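Bremgate House, shared kitchen, second floor
Monthly kitchen safety check — comments from the walk-round
Date: Mon 25 March
Checked by: Telmo Villalobos
With: Xiaoqing Hao (first hour only)

1. Exits and walkways
Door to corridor opens fully — OK
Floor by the sink — OK, mat lies flat now
Bin clear of the door — NO. Moved it during the check. Please leave it under the notice board.

2. Electrical
Kettle and toaster cords — OK
Outlet behind the fridge — OK, cover still has the crack noted in November. Job 1404 is open with Goltitz and has had no reply. Kaiwen Shi to call them again.
Microwave door seal — OK
Extension cords in use — none

3. Fire
Blanket on its hook — OK
Extinguisher tag in date — OK
Hood filter — greasy. Needs a soak before the next check.
Smoke alarm tested — OK, heard from the far end of the corridor

4. Cold storage
Fridge thermometer reads 3 C — OK
Raw meat on the bottom shelf — OK
Unlabeled food — 2 tubs, both thrown out. Name and date on everything, please.
Freezer drawer — sticks, usable

5. Knives and sharp items
Knife block — OK
Loose blades in the drawer — NO. Peeler was in with the spoons. Put back in the block tray.
Can opener — rusty at the wheel, replace

6. Tabletop, dishes and bottles
Table steady — OK
Surface free of cracks — OK
Plates and cups checked for chips — see comment
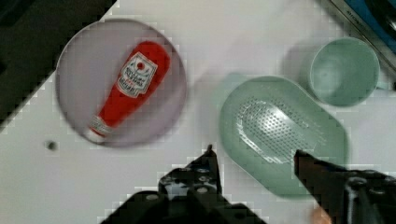
Plastic and light-colored dishes get the same check as everything else: run a thumb along the rim and look for splits. With a colander, look at the holes too, as food dries in them and gets missed at the sink. The mint-green one has its holes packed in close rows, so use the small brush from both sides. Sauce bottles get wiped at the neck and go back with the cap closed. The ketchup was lying across the lavender plate with its cap on the rim — stand bottles upright on the shelf, and wash a plate that has had one on it before serving from it.

7. Cleaning products
Stored away from food — OK
Labels readable — one Tretov spray bottle, label worn off. Janaka Sarkar to relabel or discard.
Gloves — OK, size medium only

Follow-up
Hood filter: Xiaoyan Tang
Can opener: Telmo
Outlet cover: Kaiwen, with Goltitz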